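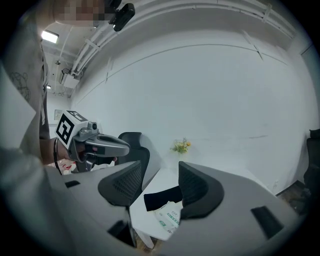
Morning, all. I spent yesterday giving one of our hand-held grippers its service, so you get a thread whether you asked for one or not!

1/ Started with the pads. They're the black mesh-textured kind, and they collect lint like you wouldn't believe, especially after cloth work. Soft brush, damp rag, let them dry. I swap them at 160 hours no matter how good they look.

2/ Then the trigger. Ours had gone a bit lazy coming back (you let go and it sort of thinks about it). Pulled the pivot pin, wiped out the old grease, put in one tiny dab of new. Snappy again!

3/ Next, the marker cube on top. DO NOT use alcohol on the printed faces. I did that once and Cirilo Manríquez still brings it up. Dry microfiber only, then check that it doesn't wiggle.

4/ Finger alignment took the longest. Left one was closing a hair early. Loosen both screws, close on the gauge block, tighten a little at a time, swapping sides. Took me 21 tries the first time I ever did it. Four yesterday, thank you very much.

5/ Last thing, 60 slow open-and-close cycles while watching the readout. No skips, so it's back on the shelf with a fresh tag.

6/ Spare pads from Sernell are on order. The Balska ones fit too but they're stiffer, and I'm not a fan. Anybody found a third option?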